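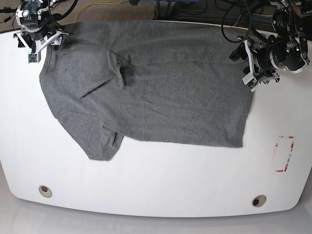 Skulus puts its two-arm folding kit on sale, and I have thoughts

16/08/2024

So the Skulus folding kit finally has an order page, and my inbox has been full of people asking me whether they should click the button. Short answer: maybe, if you like tinkering and you have a lot of T-shirts. Longer answer below, because I've been chewing on this one all morning.

The kit is called Sondia, and if you've followed this page for a while you'll remember I mentioned it back when it was a sign-up form and a very short video. What you get now is a pair of arms with grippers, the cables, the mounting hardware, a power box and a year of the folding software. You don't get a table. I had to read that line twice! For a kit whose whole job happens on a table, I'd have liked one in the box, or at least a discount on one. Skulus says any flat, light-colored top with a matte finish will do, and that shiny ones confuse the cameras.

The price is $1574 a month for small businesses, with a 12 month minimum. That's real money. A hotel laundry or a uniform rental place could probably make the math work. A two-person print shop, I'm less sure. There's a cheaper plan for schools and labs, but you have to write in for the number, and I haven't heard back yet. I'll add it when I do.

Now for the part I like. Sondia doesn't come with one fixed folding routine. You teach it. You guide the arms through a fold a bunch of times with your own shirts on your own table, send the recordings up, and get back a model trained on what you did. Skulus suggests starting with plain short-sleeved tees, and I think that's smart, because tees are annoying enough. Knit fabric slides and stretches, the sleeves bunch up, one layer sticks to the one below it, and a fold that was square a second ago has a flap hanging out of it. Anybody who has worked a retail floor knows the feeling. If the arms can learn to deal with a sleeve that lands in the wrong spot, I'll be impressed.

And can they? Well, sort of. The company's own spec sheet lists a tee at 2 minutes, start to finish, from a shirt dropped flat on the table. I can fold one in a few seconds while talking on the phone, so speed isn't the selling point (yet). The pitch is that it keeps going after you've gone home. Fine, but somebody still has to lay the next shirt out, unless you buy the feeder from Maeng, which is a separate company, a separate bill and, as of this week, a separate waiting list. I'd really like to see the two sold together.

Setup looks friendlier than I expected. The manual is up as a free download and it's good, with plain words and big drawings. You clamp the arms at the back of the table, run the cables up and out of the way, tape off a spot for finished pieces if you want one, and then go through a calibration that takes the better part of an afternoon. They do warn you to check the cables after every long session, and I'd listen to them. Loops of cable near moving elbows make me nervous.

The warranty covers the arms for the length of your contract, but the finger plates count as wear parts, and you get 6 spare pairs in the box. After that you're paying. I asked what a pair costs and was told the parts store opens in October, so I can't tell you. I'd want that number before I signed anything, personally.

There's also the Adent question, and I know some of you are going to bring it up in the comments, so let me get ahead of it. Adent's folding machine is faster and it's been around longer. It's also the size of a wardrobe, it wants each shirt hung on clips, and it does one fold, forever. If you do nothing but adult tees in bulk, go look at that first. If your pile is mixed (kids' sizes, polos, the odd apron), the Skulus approach makes more sense to me, even though it's slower and you have to put in the teaching time yourself.

Orders are open now for the US and Canada, with the first kits going out in October. Skulus is taking a refundable deposit, and you can cancel any time before your kit ships. There's an online demo sign-up on the order page too, where you can ask to watch it work on a shirt you mail in. I've put my name down and I'm sending the oldest, stretchiest band tee I own. I'll post how it goes.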